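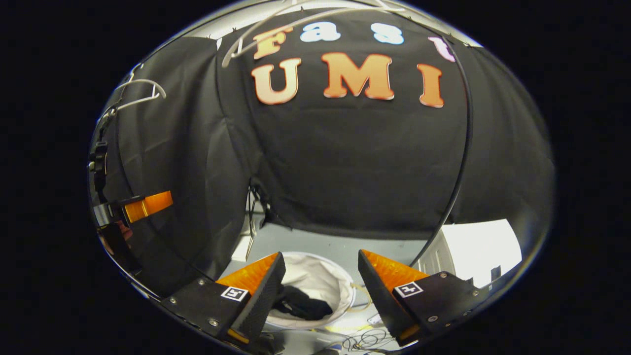 *Figure 1. Cut-out lettering on black fabric backdrop.*

**Totthorpe Display Lettering Program – Progress Report**
Submitted to: Masilela Fund, small grants desk
Prepared by: Tumelo Makhubela
Date: 9/23/18

## 1. Summary

The grant covers training in sign cutting and the loan of display materials to schools and clubs in Totthorpe and Taswood. Spending is within budget. The Totthorpe workshop is running at full capacity. Taswood is behind schedule by 4 weeks owing to the electrical work described in section 3.

## 2. Work completed

- The letter stock now stands at 968 pieces, sorted by height and stored flat in labeled drawers.
- Seven training sessions were held. Attendance records are attached as Annex A.
- 28 loan requests were filled. Two were returned incomplete and the missing letters have been recut.
- The Zenduvier cutting table was serviced in June. The blade carriage was replaced under warranty and the bed was releveled.

Adhesive tests continue. Double-sided tape held well on painted board but released overnight on heavier fabrics. Hook fasteners held on fabric for the full test period and left no residue, though they add to the cost of each letter. Jacobus Sithole is preparing a cost sheet for both methods. Pins remain in use for short loans.

## 3. Delays

The circuit in the Taswood unit could not carry the cutter and the extractor together. A separate line was approved by the landlord after two revisions to the drawing. Installation is finished but the inspection certificate has not been issued, and the insurer will not cover training on site without it. Taswood trainees have been offered places at Totthorpe – five accepted.

## 4. Budget

Materials are slightly under the planned figure after a change of board supplier. Transport is over, mainly from moving trainees between sites. We request permission to shift the unspent materials balance to transport. No change to the grant total is requested.

## 5. Next period

- Open Taswood once the certificate is received.
- Select one fastening method and update the loan instructions.
- Recut the narrow lowercase set, where breakage is highest.
- Submit Annex B (equipment register) with serial numbers corrected.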